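Brunberg town hall evacuated again

Forum > Local news > Brunberg and Cemberg

titell_road
Town hall was cleared this morning after a caller said there was a device in the building. Staff were sent to the school gym. The vote on the Lu bridge contract was set for tonight and is now off. Second time since March.

mkessel81
My wife works in permits. They were out by 9:20 and nobody was let back in for their bags until after lunch. Police had dogs on both floors and found nothing.

Dorrit
So the bridge vote gets moved again. Convenient for the people who don't want it.

titell_road
You have no idea who called. Neither do I.

Dorrit
I didn't say who. I said convenient. 800 people signed the petition against the contract and the council was going to vote anyway.

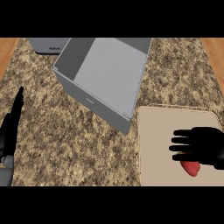 oldferry
Moving the vote is the right call. Under the town rules the council can't meet in a different building without 6 days' notice, so they couldn't have walked over to the gym and voted there. The clerk, Jocelyn Bañez, said that at the door. Also, the lobby needs a proper bag check, with a real counter. Granite would do, with a big open box in the middle for keys and phones. Cemberg uses a folding table and the line goes out to the street.

mkessel81
A bag check does nothing about a phone call.

oldferry
It lets police rule things out faster. In March it took them nearly 20 minutes just to sort out which bags belonged to staff.

Dorrit
And who pays for it? We were told there was no money for the library roof.

hannes_b
I live across from the hall. I'd like them to stop closing Titell Road at both ends every time. The bus didn't run and my mother missed her appointment.

titell_road
They have to close it if they think there's a bomb, Hannes.

hannes_b
One end, fine. Both ends, no.

mkessel81
New date for the vote is supposed to go up on the door tomorrow. I'll post it if my wife sees it first.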